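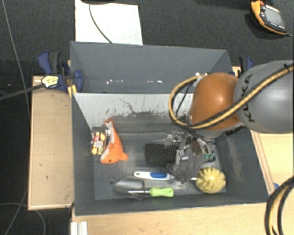 Wistach: household goods list

Wistach is a table of everyday household goods with their packed sizes and weights. It was compiled for people who plan small house moves, fill storage units or work out parcel costs. The table holds 2222 records in 8 columns. One record is one kind of article in one size, such as a two-litre saucepan with its lid on. Single branded products are not listed.

Files

The release has 2 files, both UTF-8 with a comma as separator and a header row.

goods.csv – the main table
rooms.csv – the room codes and their full names

Text fields that contain a comma are quoted. Decimal values use a point. There is no byte order mark, so some spreadsheet programs will show accented letters wrongly unless UTF-8 is chosen at import.

Columns in goods.csv

id – whole number, stable between releases. Ids of deleted records are not used again.
name – British English name, singular, lower case.
room – room code, see rooms.csv.
length_mm – longest outer side when packed.
width_mm – second side.
height_mm – shortest side. For soft goods this is the height when folded flat, not compressed.
weight_g – weight without wrapping.
note – free text, often empty.

Length, width and height are sorted by size and say nothing about which way up the article should travel. Articles that must stay upright have the word "upright" in the note column, in lower case and always as the first word.

How the values were made

Sizes were taken with a steel rule and rounded up to the next 5 mm. Weights come from a kitchen scale for light articles and a platform scale for the rest. Where the same kind of article was measured more than once, the table gives the median. Single readings are not included in the release.

The older part of the list was typed in from the Bartoš card index, a set of handwritten cards kept by a removals office. The cards gave weights in decagrams and sizes in centimetres. These were converted and the original figure dropped. A card with a weight but no size was left out until the article could be measured again. Cards for goods no longer in common use (coal scuttles, mangles, valve radios) were kept, as they still turn up in house clearances.

Merging

Duplicate names were joined with Fuser, a small script that compares names after removing plurals, hyphens and bracketed remarks. Fuser proposes pairs and a person accepts or refuses each one. It handles "tea towel" and "tea-towel" well. It does badly with names where the first word carries the meaning, for example "garden chair" and "kitchen chair", and such pairs were all refused by hand.

Candles, wax blocks and soap were edited separately. They share the label "Meltine" in the note column, taken over from the card index, where it marked goods that must not be packed next to a boiler or in a parked van in August. The label has been kept in that spelling so that older filters still work.

Known problems

Glassware is listed without wrapping. Planned volumes for a box of glasses will be too small unless the user adds an allowance.

Flat-pack furniture appears only in its assembled form. Records for the packed form were started but the sizes differed too much between makers to give a useful median.

Curtains have a weight but their packed height depends on the person folding them. Treat that value as a guide.

The room code is the room where the article is most often kept. An ironing board is under "utility" even though many homes have no such room. Totals by room should be read with this in mind.

In release 2, the height of 40 records in the "shed" group was entered in centimetres. This has been corrected. Anyone with a local copy of that release should replace goods.csv in full, as the ids have not changed and a partial update is easy to get wrong.

Suitable use

Planning of loads, teaching exercises with real but harmless data, testing of import routines. The list should not be used to set insurance values or to judge whether a load is safe for a given vehicle. It has no prices and no personal data.

Corrections

Send the id, the column, the present value and the value you propose, with a short line on how it was measured. New articles need all three sizes and a weight. Entries copied from shop pages are refused, as many of them give the size of the carton.

Maintainer: Oľga Malý. Corrections are read on Saturday mornings and go into the next release.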